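In praise of the boring walk

2006-11-11

My sister rang on a Tuesday evening to tell me she'd booked eight days in the mountains, with a guide and a man to carry the tent, and would I like to come. I said no before she'd finished the sentence. I felt bad about it for as long as it took to boil the kettle. Then I went out and did my usual walk, which goes past the back of the school, along by the allotments, round the reservoir and home, and I came back in a much better mood than I'd left in.

I've been doing that same walk for years now. It takes me almost 40 minutes if I don't stop to talk to anyone. There's no view to speak of. You wouldn't put it in a guidebook, and if you did, people would write to you and complain. I love it more than any of the famous walks I've been dragged up, and I'd like to make the case for it, because I think walking has been taken over by people who want it to be an achievement.

You must have noticed this. You can't say you went for a walk any more without somebody asking how far. Then they ask what you climbed. Then they look at your shoes. There's a shop in our high street which used to sell wool and buttons, and it now sells jackets that cost more than my first car (a bad car, I admit, but it had four doors and a radio). The lad in there asked me what terrain I'd be tackling. I said pavement, mostly. He was very nice about it and showed me a pair of socks.

I've nothing against mountains. I went up a few in my twenties and I remember them fondly, or at any rate I remember the sandwiches. But it's the idea that a walk needs a top to it, something you get to and stand on, that gets on my nerves. It makes all the rest of the walk into the bit before. And most of us don't live near a top. We live near a bus depot.

The best argument I've got for the boring walk is that you can do it again tomorrow. I mean this quite seriously! A grand day out needs planning and petrol and the weather being kind, and you'll do it twice a year if you're lucky. The boring walk needs a coat. If you're cross, or you can't get on with a letter you're supposed to be writing, or the house is full of other people's noise, it's just there outside the front door, same as ever.
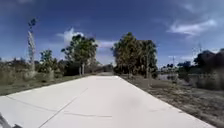

And because it's the same as ever, you start seeing what's different. The first thirty times I went round the reservoir I couldn't have told you a thing about it. Water, fence, bench. Somewhere after that I began to notice that the ducks go to the far side when the wind's from the west, and that the woman with the two spaniels walks one way round in winter and the other way round in summer. I know which of the allotments has changed hands, going by the beans. I knew about the new bakery before it had a sign up because of the smell at the corner one morning in March. You don't get any of that from going somewhere once, however lovely it is. You get a lot of photographs and a sore knee.

I tried this line of thinking out on my friend Endang Nasution, who used to teach with me and is a proper walker with maps and everything. She heard me out. Then she said that I was describing laziness and giving it a nice hat. Well, maybe. We argued about it all through lunch and part of the washing-up. Her view is that if you always walk in the same place your mind goes to sleep, and that being a bit lost and a bit frightened is good for you. She once spent a night in a bus shelter after missing the last connection and she talks about it as if it were the birth of a child.

I think she's right that the mind goes off somewhere on a familiar walk. I just don't think it's sleeping. When your feet know the way, the rest of you is free to wander about, and mine gets its best work done between the school fence and the second gate. I've settled arguments there that I lost years ago. I worked out what to say at my uncle's funeral. I also once got all the way home without any memory of having crossed the main road, so I'll give Endang that one.

Where she and I do agree is about the counting. Her nephew gave her a pedometer for her birthday and she wore it for a week and then put it in a drawer, and I'd have done it sooner. Once you've got a number, you want a bigger number. You find yourself going round the car park at the supermarket like somebody who has lost their car. I had a neighbour who did this so keenly that he stopped saying hello, as it broke his rhythm, and I can't see how that's made him any healthier.

There's the question of company as well. A big walk with other people is a big social event, and somebody is always too slow and somebody is always too fast, and I have been both of those people and neither is much fun. A small walk with one other person is about the best way of talking that there is. You're side by side, so you don't have to look at each other. You can leave gaps. My father, who'd sooner have eaten his hat than discuss his feelings across a table, told me nearly everything important he ever told me on the way to the postbox and back. It wasn't a long way to the postbox. We used to go round by the church to make it last.

I'll admit there are days when it's dull. November is hard going, with the leaves gone to mush and dark by teatime, and I've stood in the hall with one boot on and thought seriously about taking it off again. Some days I do take it off. I'm not recommending any sort of discipline, there's enough of that about. If you skip a day, the walk doesn't mind, and you haven't let down a guide or lost a deposit.

My sister goes off on Thursday. I've lent her my good torch and she has promised to bring back cheese. I expect she'll have a marvellous time and I'll want to hear all of it, and I've told her that when she's home and her feet have recovered she can come round the reservoir with me and tell me on the way.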